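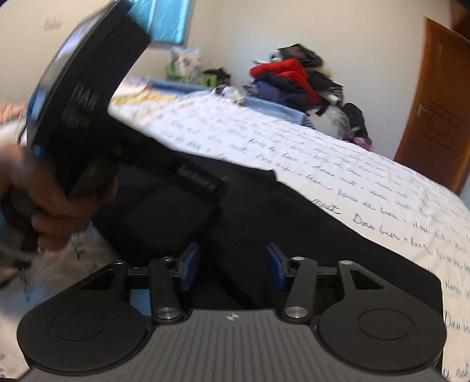
Tracey Cheetham thinks a bed should be made before you've had your first cup of tea, and she told me so before I'd got my coat off. I said I usually manage it by lunchtime. She gave me a look and put the kettle on.

I'd gone round to talk to her about bedding, a subject I could happily bore people with for hours. Tracey ran the linens counter at Tindall for 16 years, and now she helps people sort out bedrooms that have got away from them. She charges by the morning, brings her own pegs and will not, under any circumstances, iron a fitted sheet for you.

"People think I'm going to turn up and make everything white," she said. "I can't stand all-white. It's like sleeping in a dentist's."

I was so pleased to hear it! I have a real weakness for duvet covers with writing on, the white sort with dark, loopy French handwriting going round and round, and I'd half expected to be told off. You catch a "nuit" here and a "Doux" there and feel slightly cleverer at bedtime. Tracey is all for them.

"Script's very forgiving. From the door it's just a pattern, it could be anything, so you can put it with a stripe or a flower or whatever your nan left you. What I'd say is look at the colour of the ink. If it's black and dark blue, then a light blue sheet will sit with it lovely. Yellow will too, a bit of yellow and white up by the headboard. I'd never have said that in the shop, mind. In the shop you had to sell them the set."

Did people always want the set?

"Always. And then they'd come back in March wanting one pillowcase."

We got on to what she calls the landing strip, meaning the bed as the place where everything gets put down. Coats, bags, the post, a towel, the thing you were carrying when the phone rang. I confessed that mine is hardly ever clear. She wasn't shocked (she has seen beds with a bicycle wheel on), but she does have a rule about it, and it's to do with black things.

"Black jacket, black bag, anything like that, it goes on a hook. It doesn't go on a white duvet. You get the fluff on the jacket and you get whatever was on the bus on the duvet, so that's two jobs. Put a hook up. They're pennies."

I asked what she'd do with a room where nothing matched at all, pinkish patterns in one corner and blue in another. She said she'd start by taking the lot off and having a good look at it in daylight, and that most people own far more bedding than they remember. Her friend Jade Mellor found four double covers in a suitcase under the spare bed, one of them still pinned to its card. They laid everything over the banisters and chose from there.

"We didn't buy a thing," Tracey said. "She was quite disappointed."

Then I had to have the lesson, of course, because I am hopeless at getting a cover on. Tracey turns hers inside out, puts her hands up into the far corners, grabs the duvet through them and shakes. It took her less time than it takes me to find the opening. When I had a go I ended up with all the filling down one side, and she laughed so much she had to sit on the blanket box.

"Corners first," she said, wiping her eyes. "Do your corners and then leave it alone."

I've bought two hooks. They're still in the bag, and the bag is on the bed.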